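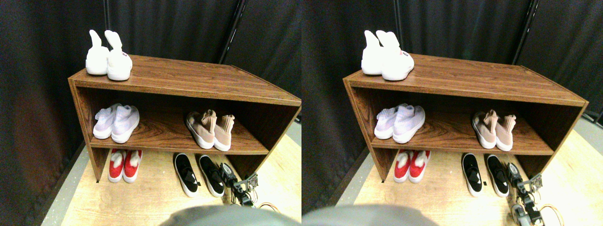

Sole bonding, peel tests, batch 2
May 19, 2021

Carried on with the sock-style uppers. Same question as before: why does the Closaton adhesive let go at the toe when the heel holds well past spec?

Cut strips from the toe and heel of four soles, 30 mm wide, and roughed them with the finer paper. Wiped with solvent, left to flash off, primed, then one coat of adhesive on each face. Oven for activation, straight into the press. Left overnight before pulling.

Heel strips all tore in the foam. Good. Toe strips peeled clean off the rubber side with the adhesive film still on the knit. The best toe strip in the older Pirner cement did no better, so I don't think the glue is the problem.

Checked the mould release. The Cirkeo drum was changed over in December and the toe is where the spray pools. Anikó Vincze thinks the wipe is only moving it about and wants to try a hot detergent wash before roughing. Fair enough. I had been roughing first and washing second, and that may be grinding the release into the surface. Will swap the order.

Also tried a strip with the colour coat left on at the bite line. Came away with a fingernail. Don't bother repeating.

Press notes: gauge sticks when cold. Tap it. The Juhász press closes unevenly on the left and I've shimmed it with card for now. Needs a proper look by whoever has the metric feeler gauges (please put them back in the grey drawer).

Flex machine: reset the counter before starting and it still came up at 592. Wrote that down as the zero and will subtract it. Cycles on the sheet are raw readings, so watch for that if you're copying them across.

To do:
Detergent wash on toe strips, then rough, then prime
Same again with no primer, to see what it's contributing
Order more litre tins of solvent, we are almost out
Ask the moulder whether the spray can be moved back from the toe
Label the tray of offcuts, grey rubber and black rubber are mixed together

Primer tin was left with the lid off again. Decanted what was usable and binned the rest.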